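How to bring a folding cell into a small laundry without losing your people

Posted 30 October 2020

Prerirwood is a commercial laundry on the edge of Clemholm. We wash for motels, two aged care homes and a handful of gyms. In February we put our first robot folding cell on the finishing floor. This page sets out the steps we took, in the order we'd take them now. It's written for supervisors and owners of laundries of a similar size, and it deals mostly with the jobs around the machine. The supplier's manual covers the machine itself.

Before you start

You will need a bench with clear access on three sides, a three-phase outlet, a spare trolley bay and one person per shift who is willing to be trained first. You will also need a written answer to the question your staff will ask, which is whether anyone is going to lose hours. Ours was that no permanent hours would be cut for twelve months and that any change after that would be talked through at a floor meeting. Have the answer signed before the crate arrives.

Step 1. Write down the job as it is done now

Stand at the folding bench for two full shifts and note every task. The folding is only part of it. Our folders were also checking for stains, pulling out torn pieces, turning sleeves the right way out, finding the labels and telling the wash side when a load came through damp. None of that was in the position description. If you automate from the position description you will lose all of it and wonder why the complaints are coming in.

Step 2. Choose one item to begin with

Pick something plain that you handle a lot of. We began with hand towels from the gyms. A small towel has four corners and no sleeves, and if it goes wrong there's little harm done. Leave fitted sheets, gowns and anything with ties on the manual bench. They are still on ours.

Step 3. Set the bench height for the person

The installer will want to set the bench for the arm. Ask for the range the arm can work in, then pick the height inside that range that suits the people loading it. We had to redo ours in the second week after two staff reported sore shoulders. Loading a robot is repetitive work too, so put it on the rotation with everything else. We swap every 40 minutes.

Step 4. Train in pairs

Each pair gets one person from finishing and one from the wash side. Cover these in the first session:

Starting and stopping the cell, including the emergency stop.
Loading the infeed tray.
Clearing a jam.
Filling in the fault sheet.
Who to call, and when to stop trying and call them.

Everyone should press the emergency stop at least once with a supervisor standing there. Some people are reluctant to touch it because they think they'll break something, and you want that sorted out early.

Step 5. Run it slow

Our supplier, Monside, set the cell to 80 pieces an hour for the first month. The top rate we've used since is 115. A good folder on towels will beat both of those without trying, and you should tell your staff so before they find out for themselves. The value for us is that the cell does the dull items while the folder is doing the harder ones at the next bench.

Step 6. Keep a fault sheet and read it

Use paper, on a clipboard, tied to the guard rail. Four columns are enough: time, item, what happened, what you did. By the end of the first month we had 839 entries, most of them a single line. Reading them together showed us that thin cotton was causing far more stops than towelling, and that most of those stops came straight after the dryer, when the pieces were still clinging together. We moved the cooling trolley forward one place in the line and the entries dropped.

Step 7. Clear jams the same way every time

Soft fabric gathers and bunches, and sooner or later it will get in around the fingers. Our procedure is:

Press stop and wait for the light on the post to go red.
Turn the isolator and hang your tag on it.
Open the fingers with the hand release.
Ease the cloth out in the direction it went in. Don't yank it.
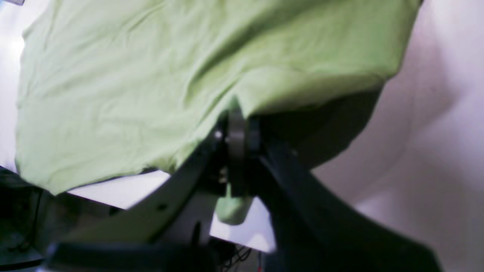
Check the piece for grease and pulled threads before it goes anywhere near the clean stack. If it's marked, it goes back to the wash side with a note. If it's torn, it goes in the rag bin and on the fault sheet.
Take your tag off, close the guard and restart at the slow rate.

Only the person whose tag is on the isolator may remove it. We have had no hand injuries at the cell and we put that down to this rule being kept even when the line is backed up.

Step 8. Change the job titles and the pay together

Once a folder is loading, checking quality, clearing faults and keeping records, the job has changed. We made up a new grade called cell operator and paid it from the day a person passed their training. We should have done this sooner. For the first three weeks people were doing the extra work on the old rate, and it caused more bad feeling than the robot did.

Step 9. Keep the manual skills going

Put every cell operator back on the hand bench for part of each week. There will be days when the cell is down for service, and the motels still want their linen by two o'clock. It also means new starters learn what a good fold looks like from someone who can do one.

Step 10. Review it with the floor

Hold the review on the finishing floor, during paid time, with the fault sheets on the table. Ours led to three changes: a rubber mat at the loading side, a second clipboard, and a quieter warning tone. The staff also asked for a name for the cell and settled on Hoani, which is now on the roster beside everybody else.

We're trialling pillowcases next. The open end still has to be turned to the front by hand, so for the time being those go through with two people on the bench.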